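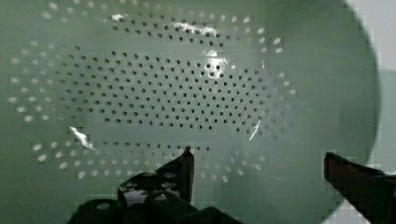

4. Rinsing and draining with your Rirano colander

Before you cook anything, give the colander a good wash in warm, soapy water. We know it's tempting to skip this when the pasta is already bubbling away, but it only takes a minute, and then you can forget about it.

1. Set the colander in a clean, empty sink, well away from the drain stopper.

2. Run a little cold water through it first. The small round holes go across the bottom and up the sloped sides as well, so a big potful drains from all around the bowl and you needn't stir it much.

3. Pour slowly, tipping the pot away from you so the steam goes toward the back of the sink.

4. Let everything sit for 3 minutes, then give the colander a gentle shake (two or three times is plenty, even for shells and other shapes that love to hold on to water!).

Caution: Never put the colander on a hot burner or in the oven. Keep your face and bare arms back while you pour.

Note: Rice and quinoa can get stuck in the holes. Rinse them out right away from the outside of the bowl, and if a few grains still won't budge, a soft vegetable brush and a short soak will usually do it. Please don't poke at them with a knife or a skewer, as the glossy green finish can scratch.

5. Drying and putting away

Turn the colander upside down on a dish towel until it is fully dry.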